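Review: Trenine hand-held gripper kit for demonstration recording

I bought the Trenine pair to collect training demonstrations without a robot in the loop, and I have been using it since March. This review covers the kit as a research tool: how the recordings come out, and what a policy trained on them did on our arms. We run two arms on a fixed base, with Mallel controllers and the Akanda training code, both of which we already had.

The method is well known by now. A person holds one gripper in each hand and does the task. Marker cubes give the pose of each hand, the finger opening is logged, and the whole thing is replayed or learned from later. The appeal is speed. With our old leader-follower arms, a towel fold took most of a minute and people got tired. With the hand-held pair the same fold takes a few seconds, and a new person needs very little practice.

Setup

Calibration took me an afternoon the first time and takes nearly 7 minutes now. The manual skips a step: the left and right cubes have different marker IDs, and the software will happily let you assign them backward. You find out when the replay has the arms crossed. Label them.

The cubes need to stay square to the grippers. Mine hold well, but check them after any knock. I once recorded a full morning with one cube turned slightly, and all of it had to be thrown out.

Recording

I collected 600 demonstrations over 6 weeks, split between towel folding, cup stacking and a two-handed lid task. Tracking was solid when both cubes faced the camera. It got worse when the wrists rolled inward, which the lid task asks for all the time. Dropped poses were filled in by the software, and the filled sections are marked in the log, so you can cut them if you want. I cut anything with a long gap and kept the rest.

The triggers are a bit stiff. After a long session my index fingers were sore, and I noticed my grips getting sloppier near the end. The later demonstrations in a session were worse training data than the early ones, and I now stop sooner.

Results on the arms

Towel folding transferred best. The policy trained only on hand-held data did about as well as the one trained on our old leader-follower data, and it moved faster. Cup stacking was fine once I slowed the replay down — people move their hands quicker than our arms can follow, and the first policy kept overshooting the rim.

The lid task did not transfer. The arms got hold of the jar and the lid but lost the grip during the twist. I put this down to two things, poor tracking in exactly that part of the motion and the lack of any force reading in the kit.
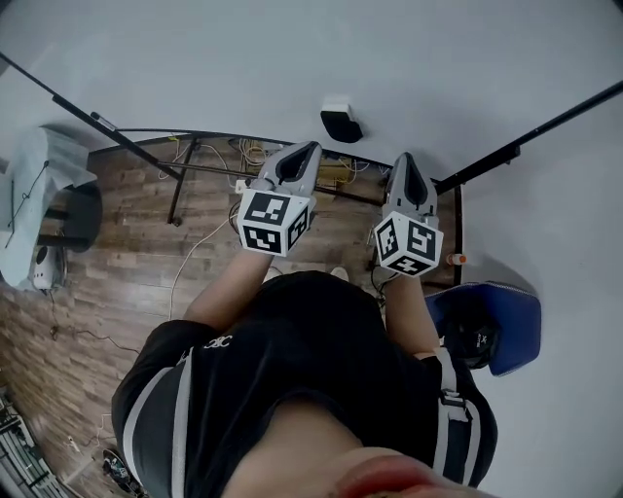
I tried mixing in a small set of leader-follower recordings for the lid task, and that helped more than collecting extra hand-held ones. If your work is mostly contact and twisting, plan on doing the same, or look at the Finbridge glove, which records force but costs a good deal more and took us much longer to calibrate.

One more point on reach. A person can step and lean while recording, and a fixed base cannot. Several of my early cup demonstrations asked for poses our arms could not get to. The Trenine software has a reach check, but it is off by default. Turn it on before the first session.

Would I buy it again? Yes, for pick, place and fold work. The hardware has held up, the log format is plain and easy to read, and support answered my one email the next day. I would like softer triggers and a better manual.

Rating: 4 out of 5

Related reviews
Finbridge force glove: first month
Mallel controller, long-term notes
Akanda training code: what changed in the new release
Choosing a camera mount for marker tracking

This site uses cookies to remember your settings and count visits. By continuing to browse you accept our cookie policy.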